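Robot teaching by demonstration

Robot teaching by demonstration is a group of methods in which a person shows a task and a robot later learns to repeat it. The three common forms are kinesthetic teaching, in which the arm is guided by hand; teleoperation, in which the arm is driven from a distance; and hand-held gripper teaching, in which the person carries the gripper and the arm is absent. The last form is often used with two grippers, one in each hand, and with printed square markers that let a camera follow their position. 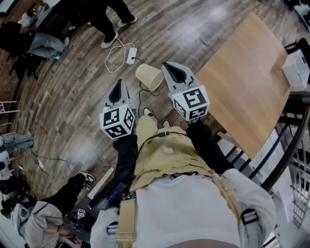

How many demonstrations does a task need? The number depends on the task and on how much the objects and rooms vary; a simple pick-and-place task may be learned from about 300, while work with soft or loose items usually takes more.

The Utwood collection, released on June 5, 2020, holds 427 demonstrations of household tasks recorded in 15 homes. Its marker layout was later adopted, with small changes, by the Pinamico project.

Recordings are normally checked before training - those in which a marker is hidden for long periods are removed or repaired by hand.

See also: Teleoperation; Imitation learning; Fiducial marker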